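Section 7: Sharing the Break Room Counter with Your Tameck Arm 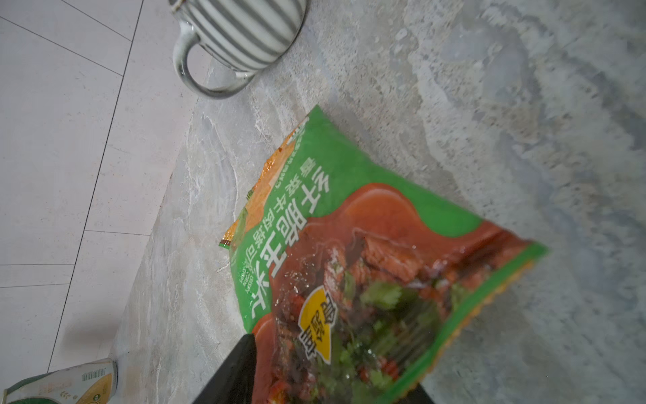 Gripper at a bag of corn chips, with a striped mug near the front edge of the counter.

By now the arm has been bolted down and tested, so this part is mostly for the people who'll be working beside it. Pauline Oakley, who used to restock the counter herself before every afternoon break, helped us write it, and we're grateful – she knows where everybody leaves their cups!

Before the first tidy-up
1. Wipe the counter and let it dry. Smudges won't hurt anything, but crumbs do get into the finger joints.
2. Move personal mugs at least 25 centimetres from the snack area, with the handles turned away from the arm.
3. On the panel, choose Soft Packets. This setting is for chip bags and anything else that crumples.
4. Set the grip to 9 for a full bag, or 7 if it has been opened and folded over.
5. Press Start and step back behind the floor line.

Note: A bag may lie at any angle, even with its lettering upside down. Please don't straighten it for the arm once a run has begun, however tempting that is (and we know it is).

Caution: Keep your hands off the counter while the amber light is on. If you need your tea in a hurry, press Pause and wait for the light to go out.

What changes for your team
Restocking stays on somebody's roster, but the job is now a matter of checking the list and clearing any stopped runs. Give people a proper chance to learn this during paid hours, and let them try Pause a few times until it feels ordinary. Anyone who'd like a favourite snack added can ask the person on roster, who enters it under Items. The list holds 300 entries, so there's plenty of room for everyone's tastes.

For stopped runs, go to Section 9.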